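Keeping a home robot from getting lost at doorways

At Nodard we test floor robots in simulated rooms before they go into a real house. Mitiku Gebretsadik ran the latest set over the winter: 300 room layouts, 1000 runs, one task. The robot had to leave one room, enter the next and stop beside a chosen piece of furniture. Most of the failures came at the change of room, and several of the fixes carry over to an ordinary home.

1. Give it a change of floor to read
Where two rooms had different flooring, the robot placed itself correctly more often than where one floor ran through both. If your floors match, lay a flat mat on one side of the doorway. Tape down the corners.

2. Watch out for walls all one color
Plain walls in a single color gave the most trouble. The robot took a section that stuck out for part of the wall behind it and planned its turn too early. In the Weldu layouts the walls are teal on both sides of the wood trim, with tan flooring in one part and pale blue-white planks in the other, so the floor and the trim are the best things to steer by.
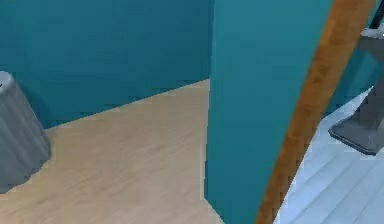 3. Keep bins off the route
A bin against the wall is fine if it stays put. Move it after the robot has made its map and you should run the mapping again. We allow 65 centimeters of clear floor beside anything that stands near a corner.

4. Map from both directions
One pass out and one pass back cut wrong turns in the Grekcombe layouts by a third. Two more passes, 4 in all, made no further difference, so save the battery.

5. Map in the light you will use
Shadows on a wall were sometimes read as furniture. If the robot works in the evening, map in the evening with the same lamps on.

The layouts were built in Flemuvis. We have not yet repeated the runs with rugs or open doors.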